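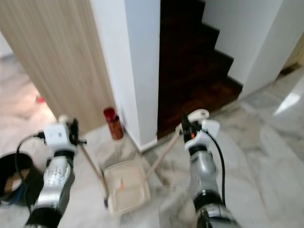 May 2, 2018

So I bought another watch. I know, I know. I said in November that I was finished for a good long while, and I meant it when I typed it, but then my everyday quartz started losing time in a way that a new battery didn't fix, and I went looking "just to see what's out there." You can guess the rest.

The one I ended up with is the Cluvska field watch, the 38 mm version with the cream dial. I've been wearing it for a few weeks now and a couple of you asked in the comments on the strap post what I thought of it, so I'm going to ramble for a bit.

First, the size. I have skinny wrists. Most of the watches people get excited about look like I borrowed them from a bigger cousin, and I've gotten used to the lugs hanging over the sides. The Cluvska sits flat and stays put! It's fairly thin too, so it slides under a shirt cuff without a fight. I tried the 42 mm in the store and it was a handsome thing but it would have driven me crazy by lunchtime.

The dial is what sold me. It's a warm cream, a little darker than the photos on their website, with plain black numbers and a small seconds hand in its own circle down at six. No date window. I went back and forth on that for ages because I do look at the date on my wrist, probably several times a day, and I still catch myself staring at the spot where it used to be. But the dial looks so much calmer without it that I've forgiven them.

It's a hand-winding watch, so every morning I stand there by the coffee maker and give it a good wind. The crown is small and has a slightly sharp edge to it, and if your hands are damp it's a nuisance. The winding itself feels nice, a soft clicking, and then it firms up and you stop. Mine gains around 10 seconds a day, which bothers me less than I expected. I set it against my phone every few mornings and get on with my life.

Now the bad part - the strap. Oh, the strap! It comes on a stiff brown leather thing that smelled like a shoe store and had clearly been cut for someone with arms like fence posts. I was on the last hole and it still spun around. The stitching was coming up near the buckle after four days. For a watch that cost me $519 I think that's pretty poor, and I told them so in an email. They wrote back politely and offered me the same strap again. No thank you.

Which brings me to Babatunde Ojo, who has the little repair counter at the back of the Haruna arcade, past the luggage place. I've mentioned him before, he's the one who rescued my grandfather's pocket watch. I took the Cluvska in to have an extra hole punched and ended up staying an hour. He opened up the back for me (I asked, he didn't push) and we had a look at the movement under his lamp. He thought it was decently finished for the money, said the screws were clean, and pointed out a tiny fiber sitting near the edge, which he lifted out with a bit of putty on a stick. I'd never have known it was in there. He also told me the gaskets looked fine but that he wouldn't swim in it, whatever the case back says. I wasn't planning on swimming in it.

He talked me out of the extra hole. The leather was too poor to bother with, in his opinion, and he had a drawer of straps that suited it better. I came away with a Lolitz canvas one in a sort of faded olive, short length, with a plain steel buckle. It cost less than dinner and it completely changed how the watch feels. The canvas was scratchy for two or three days and then it softened up, and now I forget it's there. The olive next to the cream dial is so good. My sister, who has never said one kind thing about any watch I own, asked where she could get one.

A few people wanted to know how it compares with the Wondard that I reviewed last year. They're close in price but they're really different to live with. The Wondard is automatic, so if you rotate between a few watches and hate resetting things, well, it will still stop on you, but at least it winds itself while you're wearing it. It has better lume by a mile. The Cluvska glows nicely for a little while after you turn the lamp off and by the middle of the night I can't read a thing. The Wondard is also heavier and thicker and it has that shiny polished case that picks up a scratch if you so much as look at it. The Cluvska is brushed all over and I've already banged it on a door frame with nothing to show for it. If I could only keep one I'd keep the Cluvska, mostly for the dial and the size, but I'd miss the lume on camping trips.

One more gripe and then I'll stop. The box! Why is the box so enormous? It's a great big lacquered thing with a pillow in it and a booklet in a separate drawer, and it's now living on top of my wardrobe with all the other boxes I'm scared to throw out in case I sell. I'd have happily taken a cloth pouch and a better strap. I say this about every watch and I'll go on saying it.

Somebody also asked if it's a limited edition. Sort of? The cream dial is a run of 3,000, and the card in the box says so, but the black dial is a regular model and from what I can tell it's the same watch otherwise. I wouldn't pay extra for the number on the back. I've already seen one listed secondhand at a silly price by someone who can't have owned it for more than a month.

Next up I want to do a proper post on short straps, because finding them is a pain and I've built up a bit of a list. If you've got a favorite maker that does real short lengths (and I mean short, a regular strap with extra holes doesn't count) leave it in the comments and I'll try to get hold of one. Canvas or leather, either is fine. No rubber please, my skin hates it.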